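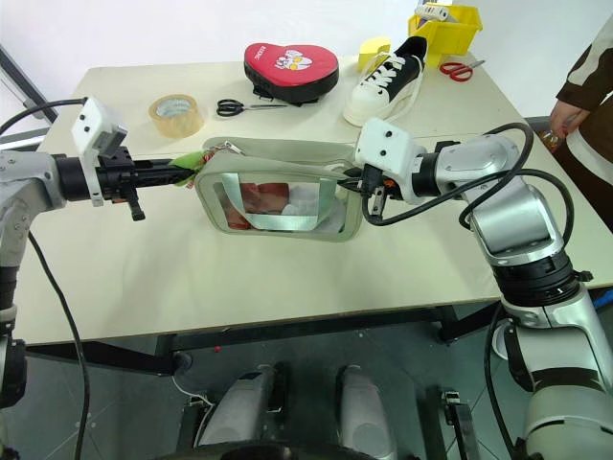

Saturday, October 25, 2025

Two hours on the controls at Lalbridge and my wrists are still buzzing! Rasha Darwish let me have a proper go at teaching the arms to handle a soft pouch, and I completely lost track of the time.

You steer both arms yourself and everything you do gets recorded, wobbles included. Hard plastic boxes were easy back in August. A floppy pouch is another animal – pull too much and it creeps out of the fingers, too little and it sags in the middle. Marwan Saliba kept telling me to move one hand at a time, which I kept forgetting.
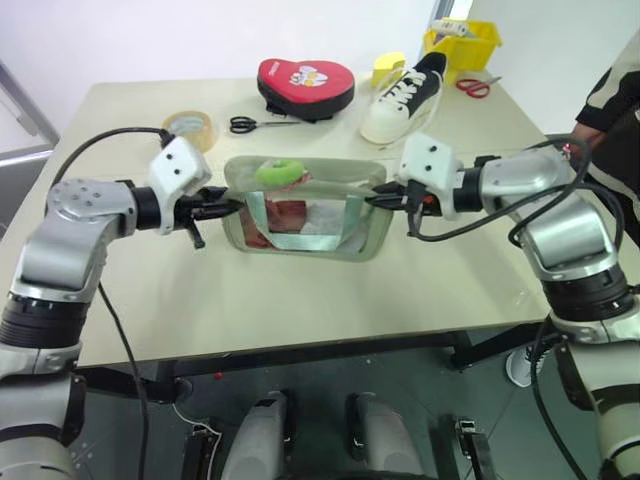

Both grippers on the pouch, with the lime-green ring on top.

We logged 80 attempts and kept 79 (the other one was me sneezing). That brings the pouch set to 139, and Rasha wants more before she trains anything on it. I've already put my name down for next week – Ashraful Sultana is bringing a bag with a drawstring and I can't wait.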